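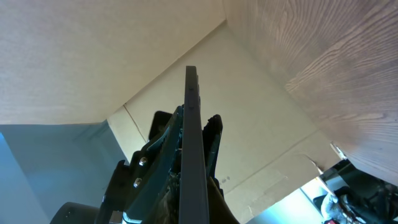
Is the Brallix field recorder any good for someone who makes sound pieces on a small budget?

It depends on what you record, but for rooms, weather and quiet voices I'd buy it again tomorrow. For loud stuff (brass bands, trains up close) I'd look elsewhere.

I've had mine since July, when I took it up to Skellmont for a listening residency with Ok-hee Shim. She works with hydrophones and very long silences, and I mostly follow people around and record them humming, so between us we gave it a fair workout! I paid full price for it, by the way. The shop didn't throw in so much as a windshield.

The first thing I noticed was how low the noise floor is. I left it going in a stairwell overnight and got 186 minutes of pipes ticking before I'd even used half the battery, and when I boosted the quiet bits there was hardly any hiss. My old Jasano sounded like a frying pan doing the same job. The stereo image is lovely too, wide without that hollow feeling in the centre. 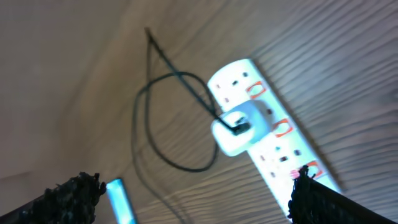 The menus are another story. To change the sample rate you go down four levels, and the back button dumps you at the home page every time. I missed the start of Afaf Saliba's performance because I was hunting for the low-cut filter, and she's never going to repeat that opening for me. There are favourites you can set up, only they vanish when you update the firmware. Mine have gone twice now.

Handling noise is so-so. If you shift your grip you'll hear it, so I ended up mounting it on an old paintbrush handle with some foam — ugly as anything, but it works. The colour display is easy enough to read in full sun. The little headphone dial is stiff and I've grown to quite like that, because it doesn't move in my pocket.

File naming is by number only, which is a pain when you come home with 300 takes and a head cold. I spent a whole evening relabelling, and I still have one called "goose or door".

For gallery playback it'll loop a file straight off the card. We ran a piece that way for some 60 hours and the only gap was a tiny click at the loop point, which you can hide with a short fade at each end. I do wish there were a proper line out.

If you can find a used one with the windshield included, grab it. Mine's going into the bag for the autumn walks, and I've just ordered a second card.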